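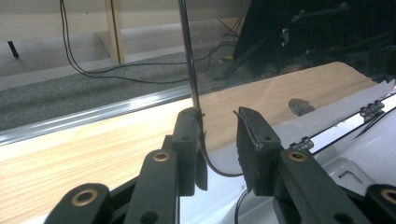

Selon Ardalan Safavi, le niveau du puits baissait de deux centimètres par nuit et il fallait l'écrire tel quel dans le registre. Bernadette Keane relut la colonne de gauche. Les relevés de juin y figuraient à l'encre bleue, ceux de mai au crayon, et la différence entre les deux séries ne s'expliquait ni par la pluie ni par le pompage.

La station de Gristlow comptait 4 puits d'observation, forés sur la même nappe. Trois restaient stables. Le quatrième, côté voie ferrée, perdait de l'eau entre une heure et cinq heures du matin, puis n'en regagnait pas. La société Trarent, propriétaire du terrain, avait demandé un rapport de deux pages.

Keane commença par l'instrument. Elle descendit le ruban gradué, attendit le signal sonore, nota la cote, remonta, recommença. L'écart entre deux mesures successives ne dépassait pas le millimètre. Elle vérifia ensuite le repère scellé sur la margelle, au niveau optique, depuis la borne de l'ancienne gare. Le repère n'avait pas bougé.

— Alors c'est la nappe, dit Safavi.

— Les trois autres puits disent que non.

Il ne répondit pas. Il classa les fiches par heure et les rangea dans la boîte marquée « Kordestani », du nom du foreur.
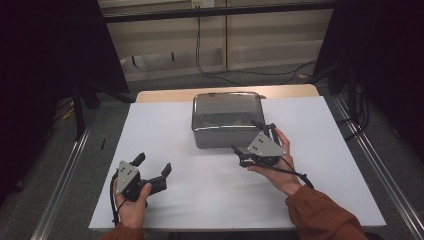 Le dossier de forage indiquait une profondeur de 200 mètres, un tubage plein jusqu'à 62 et, plus bas, une mention barrée. Keane posa la feuille contre la vitre. Sous la rature on lisait : « vide franc, outil tombé seul ». Aucune épaisseur n'était donnée. Le foreur avait cimenté la zone et facturé 1 159 kilos de ciment, quantité anormale pour un puits de ce diamètre.

Elle passa la nuit sur place. À une heure dix, le niveau commença à descendre. À deux heures, elle coupa le groupe électrogène pour écouter. Le tube rendait un son grave, régulier, avec une période de onze secondes. Elle compta les cycles pendant un quart d'heure et les inscrivit dans la colonne « observations », prévue pour la météo.

À cinq heures le son cessa. Le niveau avait perdu deux centimètres.

Le rapport tint en une page et demie. Il concluait à une communication probable avec une cavité non reconnue et recommandait un second forage. Keane relut le paragraphe sur le son, le réduisit à une ligne, puis le rétablit en entier. Safavi signa sans corrections. Sous sa signature, il ajouta à la main la période qu'il avait mesurée lui-même en mai, au crayon : douze secondes.

Joni Honkanen, juin

Commentaires

Nasrin Karimi
Le passage de douze à onze secondes m'a plus inquiétée que la baisse du niveau. Y aura-t-il une suite ?

Jamshid Mahmoudi
Bon texte. Une remarque : après un coulis pareil, on attendrait un contrôle de cimentation dans le dossier.

Joni Honkanen
@Jamshid : il y en avait un dans la première version, je l'ai coupé. Pas de suite prévue.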